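The Hellby Job

I took the job at Hellby because it was warm and I could sit down for part of it. I'd done two winters in the Stananard warehouse and my knees were finished, and when the woman at the agency said "showing things to a robot" I said yes before she'd got to the money (the money was all right, as it goes).

Jana Görtz met me at the lift. She had a pencil behind each ear and she talked the whole way down the corridor without looking round to see if I was keeping up. They wanted 60 good goes a day from each of us, she said. A go was one job done from start to finish, and a good one was one you'd be happy for somebody to copy.

"Copy how?" I said.

"Exactly," she said. "If you scratch your nose, it'll want a nose."

So that was my training. I had the handles by ten past nine and by half past I'd knocked a screwdriver off the table and said a word that I was told, very kindly, the microphones hadn't been set up to record.

You move your hands and it moves its own. I can't put it better than that. There's a small lag, like talking to my sister when she lived in Canada, and for the first week I kept doing everything twice because I thought it hadn't heard me. Jana threw those ones away. She'd sit with her tea and go through my morning, and it was "no, no, nice, no, what were you doing there?" and I'd have to say I was thinking about lunch.

The other one on my shift was a lad called Zito, or that's what he answered to. He was quick and I was slow, and I assumed that made him better. He did his 60 before three most days and then went and stood by the radiator! I'd still be there at five, creeping in on some bit of metal like I was trying to lift it off a sleeping cat.
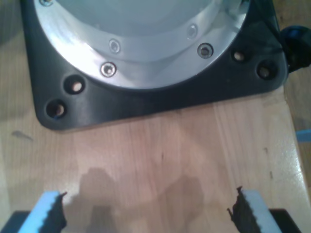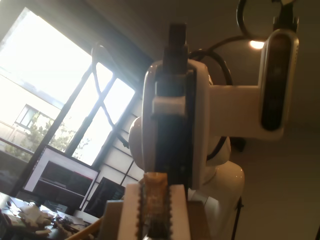
One afternoon in March Jana came and stood behind me for ages. I hate that. I did three goes with her breathing there, and on the third I came in, stopped, went back a touch, and came in again a bit to the left.

"Why did you stop?" she said.

I said I didn't know, it hadn't felt right.

"Do it again," she said. "The not feeling right. Can you do me 30 of those?"

Well, of course I couldn't, not on purpose. I tried and they all looked like bad acting. In the end she told me to forget she'd asked, and went away, and I must have done roughly 30 by home time without noticing a single one.

They ran the Jardine arm on its own the month after, on everything the pair of us had given it. We all crowded in at the back, even the man who fixes the vending machine. It went for the part fast, dead straight, and that was Zito all over, you could see him going pink. Then just before it got there it stopped. It backed off a touch – I swear it was the exact amount – and came in again from the left.

Zito looked at me. I looked at my shoes.

"It's got your knees," he said, and Jana wrote something down and sent us both back to work.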